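## From the back bench: the gripper closes, mostly

It has been 17 weeks since Hauke Steinbach stood up at the members' evening and said that a hand-held gripper would be "a nice small job for the spring". It is now 27 August 2019. 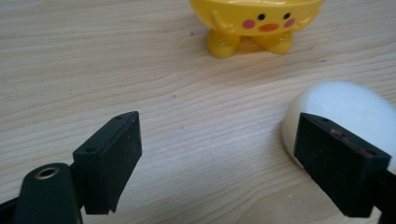 The idea was simple enough to fit on the whiteboard, where it stayed until somebody needed the whiteboard. You hold the thing by its grip, squeeze, and two flat fingers come together on whatever you've pointed them at. A camera rides along and records what the fingers saw. Do that enough times and you have something to teach the arm with, assuming we ever finish the arm. The arm is a separate item and we won't be discussing it this month.

Fasil Tesfamariam drew the first set of parts and printed them at home on his Drustel, a machine he defends the way other people defend their football team. The first pair of fingers met beautifully at the tips and nowhere else. The second pair met everywhere, and then wouldn't part. We ran the third pair at the July open night, where a visitor asked whether it was for picking up litter. Hauke said no. Fasil said it could be.

The current fingers are plain black blocks held on with screws, and they're the best so far, largely through having no ideas of their own. Brass threaded inserts have gone into the printed arms so that we can take the thing apart without chewing up the plastic every time. If you haven't fitted inserts before, ask Hauke to show you with the soldering iron. Go slowly, stop before you think you should, and let it cool before you look at it closely. He will tell you this anyway, more than once.

For things to grab, we've moved on from offcuts. Offcuts are all the same shape as each other and nobody minds when you drop them, so you learn nothing. The yellow chick on the table has been much more instructive. It's shiny, it's fat, it has feet, and its wings stick out at just the height where you'd like to get hold of it. It also looks at you throughout with its pink cheeks, and several members have found that they handle it more gently than they handle the good calipers.

Trials with the chick took up most of last session. A trial means approach, close, lift, hold to a count of 5, and put down again the right way up. Falling on its face doesn't count, even if it was a very good lift. We logged 73 of these on the sheet by the door and would like to log a good many more, by different hands, as Fasil's wrist has developed opinions.

What we've learned so far:

- Gripping across the body works. Gripping by a wing works until it doesn't.
- Glossy plastic against a bare printed pad is a poor marriage. Hauke has ordered a sheet of thin rubber from Itton, and it should be here in September.
- Squeeze force varies wildly from person to person. Fasil wants a stop on the trigger. Hauke wants people to squeeze properly. This will run.
- The screws on the pads work themselves a little looser over an evening. Check them before you start, and please put the driver back in the drawer marked Bisht, which hasn't held anything by Bisht in years but is where the drivers live.

The grip itself is still too big for smaller hands. There's a slimmer version drawn up, and it takes up to 2 evenings to print if the bed behaves. If you have smaller hands and a free evening, come and be measured. Fasil has been using his niece's gardening glove as a stand-in and it isn't the same.

We could also do with more objects. Hard, soft, round, awkward, nothing breakable and nothing edible. Florarora have kindly let us have a box of their spare plant pots, and these will join the rota once somebody has washed the compost out of them. The box is under the sink, next to the sponge.

Gripper evenings carry on as usual at the back bench. Put your initials on the sheet against each trial, including the ones that went badly.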